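About Stonix

Stonix is an independent paint store and color-matching shop in Bunton. We sell interior and exterior paint, primer, stain, brushes and rollers, and we mix custom colors at the counter while you wait. We also sell to contractors, landlords and the school district.

How we started

Ezequiel Prieto opened the store in June, in the front half of a former tire shop on Chien Street. He had painted houses for 21 years before that and was tired of driving to the next county for a decent gallon of trim enamel. The first winter was slow. He painted kitchens on weekdays and opened the store in the evenings and on Saturdays.

The back half of the building became available two years later and we took it over. It holds our stock, the shaker and a small drying room where we keep test cards. The tire shop's floor drain is still there, and so is the roll-up door, which we use for contractor pickups.

What we carry

Our own Stukuver line is made for us by an outside plant and comes in flat, matte, satin and semi-gloss. It is a mid-priced paint. It covers well over primer and fairly well over old paint, and we will tell you if your job calls for something better or if you can get by with less.

The standard Stukuver fan deck has 180 colors. Beyond that, we keep a card file of every custom match we have made for a customer, filed by street address. On 21/05/2018 we finished copying the paper cards into the computer, and the total came to 3,314. If we matched your dining room years ago and you need another quart, bring the address and we can usually find it. Colors from before the file was started have to be matched again from a sample.

We do not sell wallpaper, spray rigs or automotive paint. We do not rent ladders.

Color matching

Bring in a piece of the thing you want matched. A chip the size of a quarter will do for a wall color – bigger is better for textured surfaces. We read it with the machine first and then correct it by eye under two kinds of light. There is no charge for the match if you buy the paint from us. Most are ready in under an hour, but reds and deep blues can take until the next day.
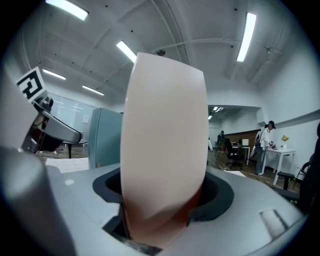 Whites and grays make up most of our custom work, and they take longer than people expect. A small shift toward yellow or blue can go unnoticed on a card and show clearly on a full wall. Shape matters too. The tall curved piece in the photo is a pale pinkish white over most of its face, but along the lower right edge it goes to a deeper orange-brown, so before mixing we would want to know which part you mean. The matte gray around the bottom is more even, and smooth surfaces with soft bevels like those are easier for us to read. When a sample has more than one color in it, put a bit of tape next to the spot you care about.

Working with contractors

Contractor accounts are open to licensed painters and to property managers. We deliver within Bunton on weekday mornings for orders of five gallons or more. Call before closing the day before. Unopened stock colors can be returned for full credit – custom colors cannot.

Visiting the store

Parking is on the Chien Street side. Please use the front entrance unless you are picking up a contractor order.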